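# Visit report: Ellico test lab, Salinas

Wednesday visit, written up from my notes for the packing line group. The main thing I brought back is the stop fault on the Clokon cell, so most of this is on that.
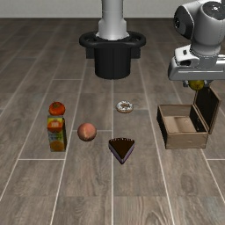

## Why we went

Ellico does the task planning for the Clokon arm, and we are due to take one for the Warkthorpe site. In the spring they told us the food packing job was finished. Then their release notes mentioned a "held item on stop" problem with no detail, and I asked to come and see it before we signed anything.

Zyanya Palacios runs the simulation side and gave me most of the day. The lab is two rooms behind a tile wholesaler. Park on the street, the lot belongs to the wholesaler and they do tow.

## The job

The task is simple to describe. Mixed food items are on the floor, and the arm puts them one at a time into an open wooden box with a hinged lid. In the rendered version I watched, the gripper had a round yellow-green fruit up near the top of the raised lid, while the donut, the cake slice, the peach, the carton and a red-orange fruit like a tomato were still on the floor.

They run everything in simulation first and then on the arm in the second room. The fault showed up in both, but it took longer to be noticed in simulation.

## What went wrong

The first time it mattered was in the second room. The arm was moving a piece of fruit over the box when someone opened the cell gate. The arm stopped, as it should. The gripper then opened, and the fruit dropped and hit the top of the lid, which came down hard. No one had a hand in the box. The technician who opened the gate was reaching for it, though, and Zyanya was plain that it could have gone differently.

The cause was in the stop handling. A gate stop put the arm into a hold state, and the hold state reset the grip command to its default value. The default was open. On the older test jobs the arm always went back to a home position with nothing in the fingers before anyone came in, so the reset did no harm and stayed in.

There was a second part to it. The path to the box went up and over the lid with very little room, because the planner treated the lid as fixed. It had no idea that the lid could fall. Any item dropped in that part of the path could land on the lid.

## How they traced it

After the drop they went back through the simulation logs. There were 2,565 runs on file for this job, and a stop had been triggered with an item in the grip in 7 of them. All seven ended with the item released. The runs were scored as "interrupted" and left out of the failure count, so they never came up in a review.

I asked who reads the interrupted runs now. Zyanya does, every morning, and she showed me the list. It was short.

## What has changed

- The hold state keeps the last grip command. Opening the gripper after a stop takes a separate button press with the gate closed.
- The lid is now modeled as a moving part, and the path has to clear it by 100 mm.
- Interrupted runs are scored as failures until a person has looked at them.
- The sign on the gate tells you to wait for the amber light before reaching in. It used to say only "Stop before entry".

I watched 2 gate stops on the real arm after lunch, both with a plastic fruit in the fingers. It stayed in the grip each time. I asked for a third with the power cut at the wall and was told the cell is not ready for that test.

## Open points for us

The power loss case is the big one. The new grip hold is done in software, and I could not get a clear answer on what the fingers do when the supply goes. Zyanya thinks they stay closed on the spring but would not put it in writing without a test - fair enough.

Our boxes at Warkthorpe have a heavier lid with no stay. I would like one fitted on every box before the arm arrives, whatever Ellico finds.

We should also check our own line for the same scoring habit. We have an "operator pause" code that is left out of the weekly numbers, and I don't know what is under it.

Zyanya is sending the revised stop procedure and the log extract for the seven runs. I'll add them to the Warkthorpe folder when they come. The power loss test is planned for December.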